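T-shirts, finally

OK so I said I'd write up the folding thing and then February happened. Quick one tonight, the kettle's on and I have 30 minutes before I need to be somewhere else.

Short version: I got tired of my shirt drawer. Every shirt in there was folded a different size, depending on how annoyed I was at the time, and when you pull one out the two next to it come along for the ride. I moved into the Soltholm place with 2 drawers for everything I wear above the waist, so something had to give.

Why the tape

My friend Sirkka Laaksonen used to work in a sweater shop and she folds like a machine press. No ruler, no board, just hands. I can't do that. I need lines. So – brown paper, blue masking tape, a grid. Tape comes up easy, paper goes in the recycling when it gets ratty. I thought about one of those plastic flip boards (Brarnisell makes one, my sister has it) but it's one more thing to store, and storing things is the whole problem.

My lines are not straight. I started out careful and then got bored. Doesn't matter much, you only need one good vertical down the middle and one good line across to check against. The rest is me getting carried away with the roll.

The green shirt

The sage one is the worst thing I own for folding. Fine ribbed knit, stretchy, slides around, and the top always bunches up on me. Cotton tees just lie there and do what they're told. So I figured if it works on this one it works on all of them.

Folded it sides in, then up from the bottom, then once more. The left side and the bottom edge came out clean. Top is still a bit rumpled and the little care label is sticking out past the edge, which bugs me more than it should. But it's a rectangle! More or less. I'll take it.

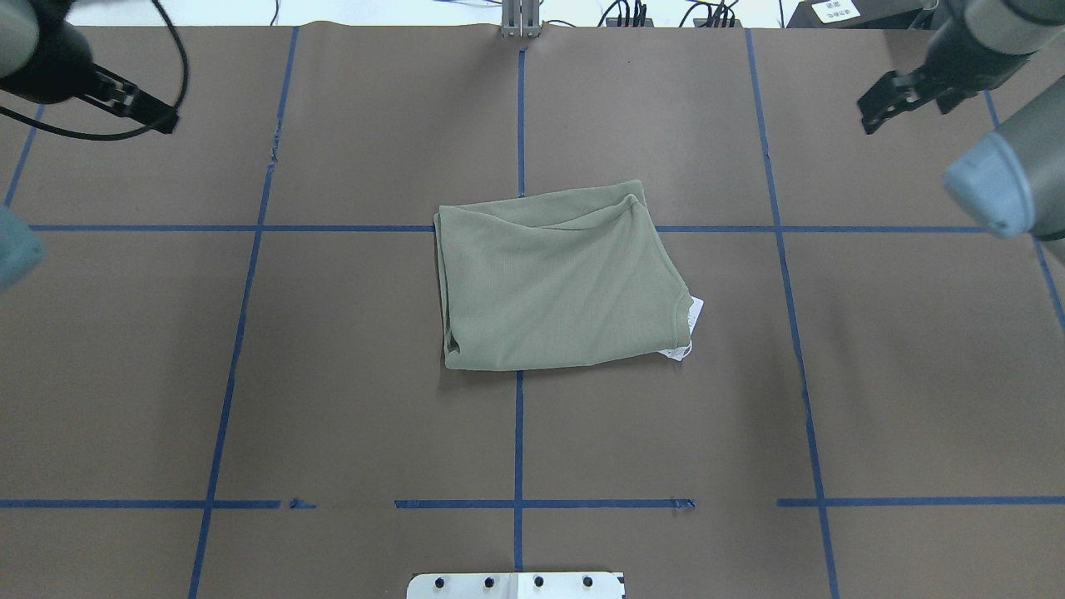
What I'd do different

Flatten first, and I mean really flatten. With rib you have to smooth it out with your whole forearm, going the same way as the ribs. If you go across them it stretches and then creeps back while you're folding the other side, and you end up with a trapezoid.

Shake it out before it even touches the table. I kept skipping this.

Fold to the line, then stop touching it. My bad habit is going back to fix a corner, then the opposite corner goes, then I'm at it for 13 minutes on one shirt. Let it be ugly.

Also the surface. If it's not lying dead flat the fabric finds every bump. I had a ripple along one edge, just a gentle little wave right next to the tape, and of course that's the bit I kept looking at insted of the shirt. Next time I'm weighing the edges down with a couple of cans.
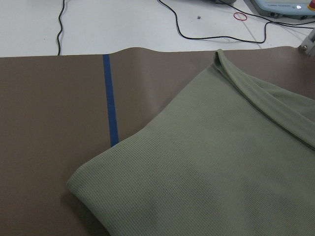
Green rib knit spread over the blue tape line, ripple up at the edge.

Someone asked on the last post if I stand the shirts up in the drawer or lay them flat. Standing, for the tees. Knits flat, in a short stack, becuase they slump if you stand them and then you're back where you started. The green one goes on top of that stack so I don't have to dig for it.

Still to do: the long sleeves (dreading it), and whatever is going on with the gym stuff. Might try narrower spacing on the tape for those. Sirkka says arms straight across the back, then down, and to quit overthinking it. Will report back, gotta run.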